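Table clearing with hand-held grippers: how many demos before you change the room?

skoltden_tel
We're collecting for a tidy-the-table policy and I'd like to hear how other people split up their episodes.

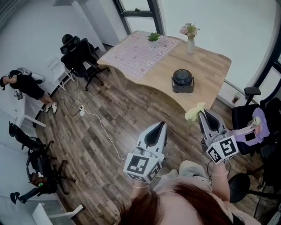 Current plan is 400 demos, 200 with the tablecloth on and 200 on bare wood. One person demonstrates per session. Each episode starts with the cloth and small items in a new place and ends when the person puts both grippers down. My colleague wants all 400 done in the same room so we get a clean baseline. I'd sooner move after the first 100. Has anyone tried both?
— Telma Alarcón

peren_user
Move after 100. We did a full set in one room and the policy fell apart when we turned the table round. Same table, same objects.

kwokwai_l
I disagree with that. If you change room, light and objects together you won't know which one broke it. Get one room working, then move. We did it that way on Stovetent and it was slower but we could explain every failure.

peren_user
You can explain it and it still only works in one room.

kwokwai_l
It works in one room first. Yours didn't work in any when you turned the table.

Hirose
Bit off the question, but watch your windows. Tracking on ours was fine all morning and then went to pieces when the sun came low across the table. We lost most of a Saturday to it and only noticed when we replayed the trajectories. Blinds fixed it. Now we replay 5 episodes before lunch and 5 before we pack up.

skoltden_tel
We have windows on two sides, so that's useful. Does the replay check catch marker dropouts or only drift?

Hirose
Both, if you plot the gripper width as well. Dropouts show up as flat bits.

mattock
What are you doing about cloth? Rigid stuff I'd happily do in 100. For cloth we needed far more, and the demos where the person fumbled and regrasped were worth more than the tidy ones. Don't delete those.

skoltden_tel
We've been deleting them. Anything with a second grasp got marked as failed.

mattock
I'd get them back if you still have the raw files.

kwokwai_l
Agree on keeping regrasps, but label them. A demonstrator who dithers for ten seconds before the second grasp teaches the thing to dither. We trimmed the pauses and kept the recovery.

peren_user
Trimming pauses gave us jumps in the actions. Be careful where you cut.

skoltden_tel
Raw files are all there back to September, so I'll pull the regrasps and relabel. On rooms, I think I'll do 200 in this one and then move with the same objects, so only the room and light change.

kwokwai_l
That's fair. Keep the same demonstrator for the first batch after the move too.

peren_user
Still say 100.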